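Community solar in Brukport: is the waitlist worth it?
Energy & Utilities board, 17 January 2021

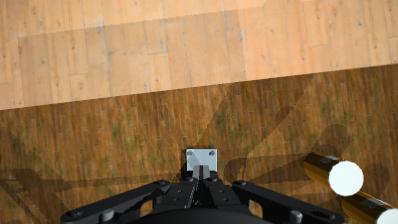

Replies (5)

prairiewatt
So excited, the Bendier array finally opened signups for renters! 256 shares, one per household, and you keep yours if you move across town. Anybody in yet?

simao_arruda
In since December! First credit was 20 dollars, and that's in the darkest month (I did a little dance in the kitchen).

gridgoblin
Love the idea, but read the contract. Latance charges an exit fee of $92 if you leave the first year. Renters move a lot, so I don't think that's fair.

prairiewatt
Ooh, I missed that. Is it waived if you stay in Prata county?

simao_arruda
Yep, page four. I still disagree with goblin, my old plan cost way more to quit.

gridgoblin
Fine, but you own a car and have savings, Simão. Put the fee on page one.

tealmeter
Number 189 on the list here and still thrilled. Does the credit show up on the paper bill too?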